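Play kitchen on a proper table, what are you all using?

maltlow_mum
Right, I've given in. The cardboard box kitchen has collapsed for the third time and I'm doing what my sister did, which is forget the kitchen unit altogether and just set the play food out on a white table in the corner of the back room. Toaster oven on one side, pan on the other, plate in the middle and let them get on with it. Budget is 75 quid all in and I've got the table already. What do I need and what's a waste of money?

ogglebird
Ooh, we did this! Best thing we ever changed. The big units take up half the room and mine only ever played with the door. Get one thing with a door that opens (a toaster oven is perfect, small and they can see in through the glass), one pan, one spatula, a few cups and some fruit. Then stop. I mean it, stop there.

tin_whistle_pete
Disagree about stopping there, sorry. Ours got bored in a fortnight with so little out. We've got the Serance shopping set on top of all that, loads of little boxes and tins, and she plays shops and cafes with it for hours. More bits, more games.

ogglebird
More bits under the sofa you mean. I stood on a Serance tin in April and I can still feel it.

quillandcrumb
Somewhere in between for me. I keep most of it in a tub and put out a small lot at a time. At the moment it's a plate, a couple of cups, the oven, the pan and spatula, strawberries and a citrus slice, and the plush ketchup bottle, which gets carried everywhere and is served on the plate as if it were dinner. I've stopped arguing. Sauce is a meal now.
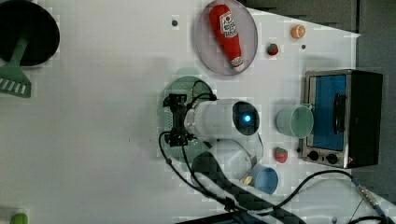
maltlow_mum
Can you wash a plush food toy in the machine?

quillandcrumb
Check the label first, but mine goes through at 40 inside a pillowcase with the top tied, then air dries on the rack overnight. Don't tumble it, the stuffing goes lumpy. If there's a hard bit anywhere on it, sponge it by hand.

tin_whistle_pete
We just sponge everything. Washed a felt pizza once and it came out the size of a biscuit.

hobnob_harriet
Can I put a word in for real cups? Little enamel ones from the camping shop. They don't tip over every five seconds like the toy ones do and you can have actual water in them. We got ours at Amarasinghe on the high street, the hardware place with the buckets outside.

ogglebird
Actual water! You're braver than me. My table has screw holes in the top and it would all end up in the carpet.

hobnob_harriet
Tray underneath, towel under the tray. It's fine! (Mostly fine.)

maltlow_mum
No water in my house, thanks all the same. What about the pan, do they need a hob to put it on?

quillandcrumb
Mine never has. Pan goes in the corner with the spatula laid across it and that's the cooker. If you want one, cut a circle out of felt or stick down an old coaster.

tin_whistle_pete
Vokado do a wooden hob with clicky knobs, ours loves it. Not cheap though, it'd eat most of your 75.

ogglebird
Coaster. Definitely coaster.

maltlow_mum
OK, going with the toaster oven, a pan, two cups and a bag of fruit, and I'll see how long it lasts before Pete is proved right. Does anyone know if the Vokado fruit is the sort with velcro in the middle? I can't tell from their website and I don't want the velcro, it gets full of hair.

tin_whistle_pete
The big box has velcro. Small bag is solid, get that one.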